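October 2020

Friday. Back room at Kinnunen, second visit for the damp and the water dispenser. Wrote most of this on the tram with the notebook on my knee, so the order is the order in which I remembered things.

Arrived before eight. Onni Kiiskinen had left the key with the bakery downstairs and a note saying the radiator valve in that room is seized and I should leave it alone. I left it alone. Air temperature by the door 17.5 C, relative humidity 71 percent. At the corner it read 78. I let the meter settle on the same spot for ten minutes before writing either number down, as the last time I read it straight out of the bag and had to throw the figure away.

The job as Kaisu Lappalainen put it to me in September: find out whether the stains on the wall come from the dispenser or from the building, and say whether the dispenser is worth keeping. Two separate questions, though everyone in the office treats them as one. The unit was blamed first and the wall was looked at second.

Started with the wall. The stains are yellowish brown and they spread above the top of the unit as well as behind it. A leaking reservoir wets what is level with it and below it. Water can climb through plaster by wicking, but not as far as the upper edge of that staining, and it would leave a gradient, wettest at the bottom. I took pin meter readings in a vertical line from the ledge upward, one every 10 cm. Scale is wood moisture equivalent, so the plaster figures are good for comparison and nothing else.

10 cm: 19
20 cm: 18
30 cm: 18
40 cm: 21
50 cm: 24
60 cm: 26
70 cm: 23
80 cm: 17

The peak is at 60, well clear of the dispenser. Repeated the line one hand's width to the right and got the same shape with the peak at 60 again. That is a source inside the wall or on the other side of it. Nelli Hyvönen has the drawings, and on the phone she confirmed that a cold supply to the floor above crosses behind that corner before it turns up. She could not say at what height. I would bet on the elbow.

The ledge is a different matter. The paint is flaking in white chips, worst under the drip tray and to the right of the unit, with brown staining in between. Pin readings there were 22 under the tray and 16 at the far end. Drips from the tray would explain the first number. Scraped a little with the edge of a plastic card and the paint came up in curls with nothing bonded behind it, so it will all have to come off before anything is put back on.

Then the dispenser. Top-loading countertop type, hot on the left, cold on the right. I could not read the lettering on the front panel and gave up after trying the flashlight from the side. The inventory sheet Onni sent has it as item 614, bought through Celtitik, no model, no year. The Celtitik catalog I have at home goes back a good way and shows several bodies with the same taps, so that is no help.

Unplugged it first. Left it an hour for the hot tank to cool and used the time on the wall readings. The instructions for every unit of this kind say to take the bottle off, open both taps into a bucket until they run dry, and then open the rear drain plug. People skip the last step. The taps sit above the bottom of the tanks and leave a layer behind that never moves, and in a unit which stands idle that layer is where the smell comes from.

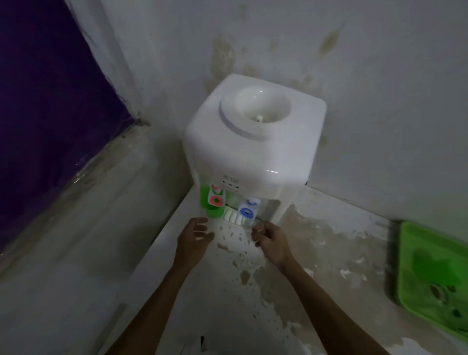 Cold side, first draw into the measuring jug: 900 ml before it slowed to a drip. Hot side gave a little less, with white scale in it, fine as flour, which settled in under a minute. No smell from the hot side. The cold side smelled faintly of rubber, most likely the tap gasket. Onni says nothing has been drunk from it since the summer and I advised him to keep it that way.

Checked the taps for slow leaks by drying each spout with a twist of paper towel and holding a fresh piece under it. For this the tanks have to hold water, so I had to pour some back in through the bottle seat, which I should have thought of before I drained it. Wrote TEST TAPS FIRST on the inside cover of the notebook. Results:

Hot tap: towel dry at five minutes, dry at fifteen.
Cold tap: spot the size of a lentil at five minutes, towel soaked through in one place at fifteen.

So the cold tap weeps. It is slow, and the tray would catch all of it if the tray were emptied. Nelli says it was emptied "when it looked full," and I take that to mean it went over the edge regularly. This accounts for the ledge. It does not account for the wall.

Drip test repeated with the lever worked a dozen times to seat the gasket. A smaller spot at five minutes, still a spot. The gasket has gone hard. A replacement tap threads on from the front on most of these and costs less than the tram fare out and back, if the thread matches. I measured what I could reach of it with the calipers and wrote it down for Bartosz Ziółkowski, who has a drawer of them at Lesov.

Bottle seat: wiped round with a white cloth. Gray film on the cloth, no black. The center spike is sound and I felt no crack when I ran a fingernail up it. A seat that is left without a bottle collects dust, and the dust goes straight down into the cold reservoir the next time one is fitted, so it ought to be covered. I laid a clean saucer upside down over it for now.

Then the drain plug, with the unit pulled forward over the edge of the ledge and the bucket on a chair. Heavier than I expected, even empty. Another cupful came out, cloudy, with larger flakes. Put one in a spoon with vinegar and it fizzed and went, so ordinary lime. I mixed citric acid for the hot tank, two tablespoons to the liter, filled it, left it forty minutes unheated and drained it. Rinsed three times. The third rinse tasted of nothing on the test strip: pH 7, same as the kitchen tap down the hall. Did not run acid through the cold side. There is no scale there to speak of, and I don't want to give a hard gasket another reason to let go.

Lunch on the stairs. Sum-yee Shek called from Ultstead about the quote for the plaster. She wants 3657 for the corner if the wall is opened from this side, and 1903 if the plumber goes in from the stairwell and she only has to strip, dry and skim. Both without tax. Neither includes the ledge. I told her the readings and she said the same thing I had been thinking: do not paint before the meter has been under 16 for two weeks, whatever the landlord says. She also asked whether the curtain was coming down. It should. The purple one on the left hangs right against the side wall and the bottom edge is frayed, with the wall behind it streaked and dirty. I lifted it and held the surface probe to the plaster: 17 behind the cloth, 15 on the open part of the same wall. Two points is not much, but the cloth is holding air still where the air ought to move. Kaisu says it was put up to hide the marks.

Afternoon was mostly waiting. Tried the dye test for completeness. Tank filled with water and green food color, paper towel laid along the back of the unit and tucked into the joint between ledge and wall, left two hours. The towel behind the unit stayed white. A faint green trace at the front under the cold tap, as expected. If the reservoir had a crack anywhere below the water line the back towel should have shown it. I am satisfied that the unit does not leak at the rear.

Drained it again, and rinsed until the water ran clear, which took longer than the whole acid treatment. Next time less color.

Second set of wall readings at three o'clock, same marks: 60 cm now 27, everything else within a point of the morning. A point is inside the error of the meter, so I make nothing of it. I penciled a small cross at each height so that whoever reads it next will use the same holes.

Findings as I will type them up for Kaisu:

Wall staining: source is above and behind the dispenser, most likely the cold supply to the floor above. Needs a plumber before a plasterer. Ask for access from the stairwell.

Ledge: damaged by tray overflow and the weeping cold tap. Strip to bare, dry, prime with something that tolerates water, and finish in gloss.

Dispenser: serviceable. Replace the cold tap. Sanitize the cold reservoir after the new tap is in. Keep the seat covered when there is no bottle on it. Move it off that corner until the wall is done, and when it goes back leave a hand's width behind it.

Curtain: down.

She will ask whether a new unit would be simpler. It would, but it would stand in the same place under the same pipe, and the next stain would be blamed on that one too.

Left the dispenser unplugged with both taps empty and the drain plug out, lying in the tray where it can be found. Taped a note over the plug of the power cord. Closed the door to the hall but left the window on the first notch. Outside humidity was 64 by then, so it will do some good overnight if it doesn't rain.

Things I forgot: to photograph the stairwell side, to ask Nelli what year the riser was replaced, and to bring home the good bucket. The bucket has my name on it, so I expect to see it again.

Meter battery is down to one bar. Buy two. Bartosz is at Lesov until noon tomorrow and I have the thread measurement in my coat.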